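Mendley's Desk Tips: Will a Robot Clear My Table Any Time Soon?

I get this one in my inbox every month, usually from someone with three kids and a craft habit. Can I buy a machine to tidy up yet? Short answer: I wouldn't wait for it! I've been reading up and watching clips (far too many, mostly at 11 at night), and the machines are getting better, but they're slow, and the sort of arm you see in them was priced at nearly $4,000 in the last listing I checked. My whole desk setup cost less than that.

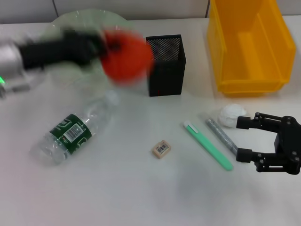 Clutter is hard for a machine for the same reason it's hard for us, and that's the mix. Stacking 30 identical boxes is easy by comparison. But put a crumpled ball of paper next to a utility knife, add an eraser and a water bottle on its side, and every single thing wants a different grip and a different home. The paper squashes, the bottle rolls, and the knife had better have its blade in before anyone grabs it, fingers or metal.

So, until then, my own routine. Trash first, always. Then anything sharp, blade retracted, into a drawer. Pens go straight in a mesh cup, and whatever's left gets swept into one open-front bin that I sort later (okay, sometimes much later). It takes me 18 minutes on a bad day.

My neighbor Sombat swears he'll buy the first robot that can beat that. I told him to start with a bin.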